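DESK WORK

Holes in the Shell

Perforated mice were sold first on weight. The second effect, which gets less attention, is on cleaning.

A conventional mouse has one seam worth worrying about, where the buttons meet the body. A honeycomb shell adds dozens of small openings directly under the palm, and each has an edge that collects skin oil and lint. Sakda Nakpan, who runs the equipment room at the design firm Skenadel in Stunddale, keeps a cleaning log for every pointing device on the floor. His perforated models come up for service twice as often as the solid ones.

"The holes pass dust through," Nakpan says. "What they hold on to is the sticky part, and that stays at the rim."

His method is dry first. A soft brush goes over the rear shell in short strokes, with the mouse held nose down - debris then falls away from the wheel slot. A cloth dampened with alcohol follows, wrung out until it leaves no visible film. Liquid is never applied straight to the shell. Printed lettering gets one light pass.

Pale finishes need more frequent attention than dark ones. Mint and white show gray along the button gap well before any change can be felt by hand. 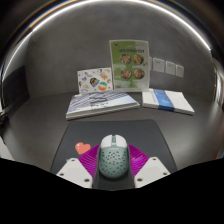

The Pad

A dark pad hides soil, so color is a poor guide to its condition. Nakpan goes by glide. If the mouse drags in the center and moves freely near the edges, the pad is due for washing.

Cloth pads are washed flat in lukewarm water with 10 drops of dish soap, rinsed until the water runs clear, and dried flat away from heaters. Stickers should be placed well outside the working area - even a thin one has an edge that the mouse feet will catch.

Paper kept on the desk belongs beyond the far edge of the pad. A booklet under one corner is enough to lift the surface and change how the sensor reads it.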